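Where should the edge of a robot's work area be marked when the floor is full of cables?
Asked by Thu Khương in Automation: Rules and Good Practice

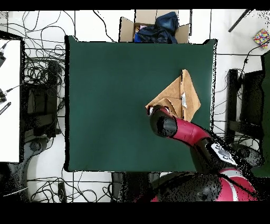 Folding position, arm at the lower corner of the cloth. Cables as they stand today.

We're writing our first real set of floor rules for the folding cell, having got by until now on a sign that says BE CAREFUL. The sign has not been a success.

The robot works over a green mat on a white tile floor. Garments to be done go in a cardboard box past the far edge of the mat. The controller side is on the left, and most of the cabling comes through there in what I would call a nest if I were feeling kind.

My draft says "no person or object inside the mat while the arm is enabled." My coworker Santino says the mat is where the laundry goes and has nothing to do with where the arm can go, and that I've written a rule to protect the laundry. I would like to prove him wrong but have begun to suspect I can't.

So:

Is it acceptable to use the mat edge as the boundary?
Do cables inside the boundary have to be covered, or only the ones people walk over?
Can somebody reach into the box for the next item while the arm is holding one down? This is what everyone does now. It saves around 4 seconds a garment and they are very attached to those seconds.

We are a small shop, there's no safety department, and the last person who read the manual has left.

3 answers

Dennis Mugo
Accepted answer

Santino is right, sorry.

The boundary comes from the robot. Take the maximum reach of the arm in every direction it is able to go, including the ones your program never uses, then add the gripper and whatever the gripper is holding. People forget that last bit. A pair of jeans held by one ankle adds a leg's length to your robot. After that you add distance for how fast a person can walk in compared with how long the arm takes to stop. The stopping figures should be in the manual nobody has read since your colleague left. If you've lost it, ask the manufacturer for it again.

You can shrink the area with axis limits, but they have to be safety-rated limits. A line in your program saying "don't go past here" is a wish.

Once you have a number, tape it on the tile. Yes, it will look absurdly large, and somebody will complain that it takes in the box. Good, because that answers your third question. The box is inside, so no reaching in while the arm is enabled, unless your risk assessment has this down as a collaborative task and the force and speed limits have been checked for it. "It's only holding a cloth" isn't an assessment. Move the box out to the line, or fill it with the arm stopped.

On cables I'd separate three kinds:

Robot and controller cables. Fixed route, clamped, covered where anybody steps. No coils on the floor. If a cable is too long, hang the spare length on the stand.
The emergency stop cable. Route it by itself and label both ends. You do not want to find out on a bad day that it was the one somebody unplugged to charge a phone.
Everything else. If you can't say what it is for, take it out (power off first, please).

Your photo has cables on the floor on more than one side of the mat. Whatever you do on the left, do the right and the front too. The place where people stand to watch always gets tidied last, and it's where they trip.

For reading, ISO 10218 covers industrial robots and ISO/TS 15066 the collaborative side. Neither is a beach book.

Comment from Thu Khương: Taped it. The area now includes Santino's desk. He is less pleased about being right than I expected.

Comment from Dennis Mugo: Put the desk in the risk assessment or put it somewhere else. I know which is less paperwork.

Ruben Wouters

Agree with the above. Two things from when we did ours at Callau in January.

Write the rule so it can be checked by someone standing at the door. "Keep the area tidy" can't be. "Nothing on the floor inside the tape" can. We had a page of good advice and cut it down to 2 lines, and those do get followed, mostly by people who want to catch other people not following them.

Also tape lifts on tile if it gets mopped. Somebody needs to own replacing it, with their name on the sheet.

Uthai Chaimongkol

we just use a bigger mat

Comment from Ruben Wouters: That's a bigger mat.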